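**28/04/2023, Durnport**

Second long sit-down with the Hilteck hand-held gripper kit, the one we have on trial until the end of May. I must say I'm growing rather fond of it! The grip is kind to the wrist, and the blue pads suit soft wrappers nicely. Brevent quote 1000 for the basic set and 2000 with spare pads (I'd want the spares, knowing us). Still to do: ask whether the pivots come as a separate part, and try the triangular packet from the side.
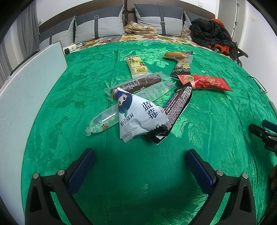

*Photo: Durnport workshop notebook*

Snacks on the green cloth again, triangular one nearest.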